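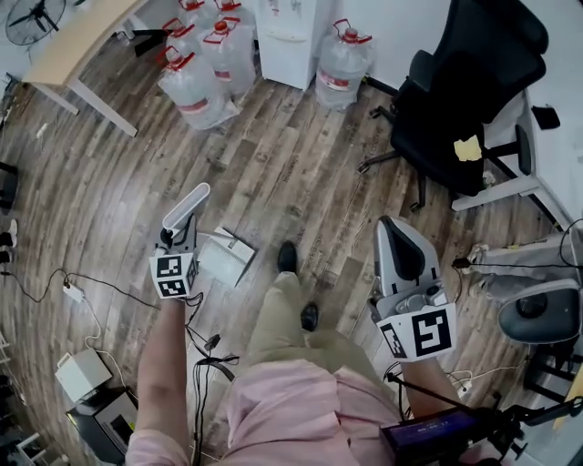

The water corner, with desk, fan and floor cables

Where do you keep the water jugs in a small office?

emil_bachmann
Posted May 27, 2026

I sit in a small office that was described to me as "cozy" on my first day, and it has gotten cozier every month since then by the volume of one water jug. The big ones, clear plastic, red cap, red handle. There are six in the room at the moment. They live under the desk, beside the desk, and in front of the dispenser, depending on who received the delivery and how much their back hurt.

Things I would like:

My feet to go under the desk again.
The dispenser cabinet to be reachable without moving a jug first.
No drilling. The landlord has views on drilling.

The room is about 70 square feet of usable floor once you subtract furniture, and that was before the cables. I know about the cables. Please be gentle about the cables.

What do people do? Rack? Closet? Drink more?

renu_joshi
Rack. Next question.

Slightly longer version: a jug rack stands the same footprint on end and lets you lay the jugs on their sides, so you go up instead of out. Ours is an Evel, three tiers, two jugs per tier, no drilling. It cost $85 and took one lunch break to put together, including the part where I built the bottom shelf upside down.

It would go nicely against the wall next to the dispenser if you can evict the one standing in front of it.

harish_n
I'm going to be the unpopular one. You don't have a storage problem, you have a delivery problem. Why does a room that size have six jugs in it at once? Call the water company and tell them to bring fewer, more often. We did that with ours and the "where do we put them" conversation vanished from our lives. It was replaced by the "who is going to carry them upstairs" conversation, but still.

renu_joshi
@harish_n depends on the supplier. Ours has a minimum order and they will not be moved on it. I have tried charm and I have tried the other thing.

emil_bachmann
Ours is Galness and there is a minimum, yes. We share the delivery with the office across the hall and in theory the jugs get split. In practice the guy puts them down in whichever room has its door open, and we keep ours open for the air.

(The fan is also for the air. It's a hot building.)

kiran.rawat
Close the door on delivery day. I have solved your problem, invoice to follow.

Seriously though, please stop putting them under the desk before you do anything else. I did the under-desk thing for a year. You sit sideways without noticing. Then you stand up one afternoon and you've become a comma. Those white metal legs already take up a share of the foot room, and a jug on top of that leaves you parking your knees wherever they'll go.

geeta_m
Long-time office manager, so I have opinions and a spreadsheet.

Racks are fine, but before buying one check three boring things. One, does your jug fit with the handle on? Some racks are made for the plain kind with no handle, and the handled ones sit crooked and make everybody nervous. Two, is the floor level? On laminate I put a thin rubber mat under the feet, otherwise a loaded rack will creep a bit each time somebody hauls one out. Three, who in the office can safely lift a jug off the top tier? If the answer is one person, that person will be on vacation the week you need it. Leave the top tier for empties.

Also peel off the delivery plastic when they come in. I can see a couple still half wrapped. It makes them slippery to grab and then it ends up wandering around the floor.

renu_joshi
Seconding empties on top. I learned that one with my foot.

harish_n
So now he's buying an $85 rack, a rubber mat, and a retraining program for the delivery guy. Versus one phone call.

geeta_m
Harish, with affection, he has said there's a minimum order. The phone call ends with a recorded voice thanking him for his loyalty.

harish_n
Then split the order properly with across the hall! Half the jugs in their room. It's arithmetic. It's free.

emil_bachmann
Across the hall has a carpet they are very proud of and they say the jugs leave rings. I've looked. I could not find a ring. They can find them from any distance.

kiran.rawat
I want to meet the carpet.

geeta_m
Can I say one thing about the cables, gently as requested?

The pile on the left with the small white power adapter lying out on the floor. Carrying a heavy jug means you can't see your own feet, and the way I'd guess you walk from door to dispenser, you're stepping close to that lot. Get the adapter off the floor. We use a mesh tray that clamps to the back edge of the desk (Wuisan makes the one we have), no screws, and anything that can't reach the tray goes along the wall under a strip of cable cover. It's a ten-minute job that people put off for two years.

And I'd worry less about tidiness than about having open sockets and a dispenser in the same tiny room. They drip. They all drip eventually.

harish_n
I'll agree with that one. Write it down somewhere.

I don't love the clamp trays though. On a light desk with thin legs, every time you pull a cable the tray swings and bonks something. Hook and loop straps around the desk leg, done, costs nearly nothing.

geeta_m
Straps are fine for two cables. Count how many loops are on that floor and get back to me.

renu_joshi
Another option for Emil, in case the rack gets vetoed: a low dolly. Flat, wheels, holds a few jugs upright, rolls under the desk at night and out in the daytime. My sister's office has an Andix one. It squeaks like a haunted house but it works, and the jugs never have to be lifted except onto the dispenser.

kiran.rawat
A dolly on laminate in a room with cables all over the floor. Bold. I'd pay to watch.

renu_joshi
AFTER the cables, Kiran.

emil_bachmann
OK, reporting back on what I can do without asking permission from anyone.

1. Jugs out from under the desk. I tried my feet down there at lunch and it was emotional.
2. Wrapping off, as per Geeta.
3. Measured the gap next to the dispenser. A two-wide rack fits if I move the flat white thing off the floor, and it has no business being on the floor anyway.
4. Asked across the hall about a split again. Was shown the carpet again.

Question for Renu: does the Evel come in a two-tier? I only want the four in the corner off the ground, and the other pair can stand beside the rack.

renu_joshi
It does, and I'd still get the three. You think you want two tiers. Then November comes, somebody decides to order ahead for the holidays, and you walk in to 12 of them.

harish_n
Nobody orders ahead if they CHANGE THE DELIVERY.

geeta_m
Emil, if you get the three-tier, put it together where it's going to stand. Don't build it in the hallway and carry it in. Ask me how wide our door is compared with our rack.

kiran.rawat
How wide is your door compared with your rack, Geeta?

geeta_m
Narrower.

emil_bachmann
Ordered the three-tier and a bag of straps. Tray is on hold until I've seen whether the straps cope, sorry Geeta. Delivery is due again next week, so there's a deadline now. I'll close the door that morning and we'll see who ends up with the jugs.

harish_n
The carpet people are going to be furious. Please post updates.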